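Tamuno word list

Household words in English, written down by adult learners
README for version 2.3

Tamuno is a collection of short notes about the words people use for ordinary things in a home: what stands on the table, what hangs behind the door, what you wipe the floor with. The notes were written by adults who learned English after childhood, and each one says which word the writer used first, which word they use now, and where they met it.

Please read the part about spelling before you load the files. Most of the letters I receive are about spelling.

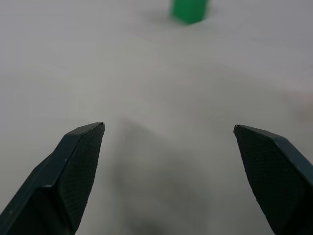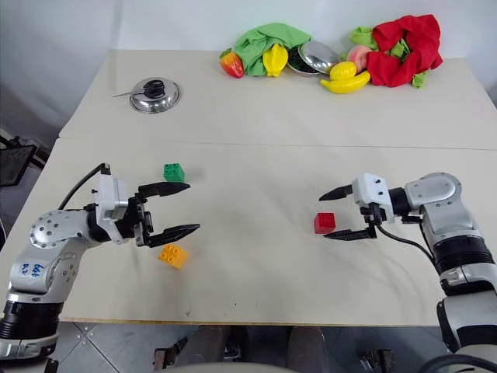 In the second picture: small coloured blocks, and farther back toy fruits, cloths and metal kitchenware.

What is in the package

There are 23 text files in the folder "notes", one for each group of words. The groups follow the home more or less as you walk through it, so the file for the kitchen comes before the file for the bedroom, and the stairs have their own file although it is short. The folder "lists" has the same words without the notes, in alphabetical order, for people who want only the words.

The folder "old" holds the notes that were in Stenine, the earlier list, and could not be matched with any group. I did not want to throw them away. Some are very good. One writer gives a whole page about the difference between a lid and a cover, and I have read it many times and I still do not know in which group it belongs.

A file called "changes" tells what was added and what was taken out between versions. It is written by hand and it is not complete for the first version.

How a note looks

Each note is one line with 11 fields, separated by tabs. The fields are, in this order:

id
group
first_word
present_word
other_words
first_language
place_heard
who_said_it
sure
note
editor_note

The field "first_language" is the name of the language in English, in small letters. If the writer grew up with more than one language, all are given with a plus sign between them. The field "who_said_it" never has a person's name in it. It has words like neighbour, teacher, radio, mother-in-law, shop.

The field "sure" can be yes, no or half. Half was not my idea. The writers began to put it on the paper forms by themselves, and after a while it was easier to accept it. If you need only two values, please count half as no.

An empty field means that the writer left it empty. A single dash means that the writer wrote something but I could not read it. These are different things and I ask you to keep them apart.

One note, written out

id: k-table-cloth
group: kitchen
first_word: rag
present_word: tea towel
other_words: dishcloth; drying cloth
first_language: hungarian
place_heard: shared kitchen at work
who_said_it: colleague
sure: half
note: I said rag for everything made of cloth which was not clothes. My colleague was a bit offended because it was her good one with the birds. Now I say tea towel for drying and cloth for wiping. But I think some people say dishcloth for both.
editor_note: see also cloth, floor cloth, duster

Where the notes come from

Nearly all notes were written in the evening classes of Odusura, where I taught for many years and where I still come to help with the library shelf. The learners received a paper form at the end of a lesson and could take it home. They could give it back with or without their name, and most gave it back without.

A smaller part came by post. The address was printed in the course booklet and people wrote even long after they had left the school. The letters are usually longer than the forms, and they have more stories in them and fewer words. I cut the stories only where another person could be recognised.

The writers agreed on the form that their note may be copied and shared for teaching and study. Where this was not ticked, the note is not here.

How it was typed

I typed the forms myself, mostly in the winter, and the last box was finished in December. A second reader compared every typed line with the paper. When we did not agree, we looked at the paper together, and if we still did not agree, the field has a dash.

The tabs and the order of fields were checked with Preltum, a small script which comes with the package. It complains when a line has too many or too few fields, and also when an id is used twice. It does not look at the words. To run it, put it in the same folder as the notes and start it without any options. If everything is in order it prints nothing, and this has confused several people, so I write it here.

Spelling

The notes are in British spelling where the writer clearly aimed for a standard word. So you will find colour and grey, and mould and not mold. But the fields "first_word" and "present_word" are kept exactly as they stand on the paper. If a learner wrote "cubbord", then it says "cubbord". The standard form is in the editor note.

I had the other rule in the first version and I was sorry afterwards. The wrong spellings show how a person heard the word, and this was the most useful part for some of the teachers who wrote to me. A learner who writes "chester draws" has listened very well.

Names of brands which became ordinary words, as with vacuum cleaners, are written with a small letter if the writer did so.

Some things about the groups

Kitchen is the biggest group. This is natural, as many learners first speak English with other people in a kitchen, at work or in a shared flat. Pots and pans cause the most disagreement. Several writers say that a pan is flat and a pot is high, then they meet the word saucepan and the whole order falls down. I did not try to repair this. The notes disagree with each other and both sides are kept.

Cloths are spread over three groups: kitchen, cleaning and bathroom. If you look for all words for a piece of cloth, please search in all of them. Flannel is in bathroom only, and it has the funniest notes.

Table words are divided in a way that I would do differently today. Things which belong to the table itself (leg, top, leaf, drawer) are in furniture. Things which are laid on it are in kitchen, also when the table stands in the living room. Tabletop and worktop and counter are all in furniture, with many notes which ask if they are the same.

Fruit and vegetables are not covered, except for words about the bowl, the skin and the stone. There was a plan for a food list, and some learners already sent notes for it. They are in "old".

Toys is a small group and it was mostly written by parents. Here the writers often learned the word from their own child, and the field "who_said_it" says daughter or son. In some of these notes the parent is corrected by a child who is not yet at school. Block and brick are both given for the same toy, and the writers do not agree which one is more British.

Good uses, and uses that are less good

The list works well for preparing a lesson about the home, for finding which words learners mix, and for reading aloud in class. Learners enjoy hearing that another person made the same mistake. It can also be used for a study of how people remember where they met a word, if you keep in mind that memory is not always right and that nobody controlled it.

It is not a dictionary. Please do not take a present word from the notes as the correct word, even when the writer is sure. Some of the sure ones are wrong.

It should also not be used to say how speakers of one language learn English. For some languages there are many notes and for others there is one, and the one may come from a person who had lived here half a life before writing it. The classes were in one town only and the words have the colour of this town. Whoever lives in the north will miss many things.

Known problems

- The file for the garden has some lines where "place_heard" and "who_said_it" changed places. I corrected those I found.
- The accents in a few names of plants were lost when the first version was saved.
- Settee, sofa and couch have cross references which go in a circle.
- In the group for doors and windows, the word latch has 2 ids. Both are used by other notes, so I left it.
- The files end with an empty line. Preltum accepts this, but some spreadsheet programs show it as one more note.

Using and sharing

You may copy, change and print the notes for any teaching or study, also if the pupils pay for the lesson. Please say that they come from Tamuno and give the version, so that another person can find the same lines. If you change the words of a note, take away the id, or give it a new one which starts with x.

Please do not try to find out who wrote a note. The town is not large.

Corrections and new notes

Corrections are welcome, above all for the editor notes, as those are my own mistakes and not the mistakes of the learners. Send the id and the line as you think it should be. For new notes, print the form from the folder "form" and fill in as much as you like - only the present word and the tick for sharing are needed. Handwriting is fine, but please use a dark pen.

I answer slowly in the weeks before a new course starts.

Kept by Halfdan Grímsdóttir, for the evening classes at Odusura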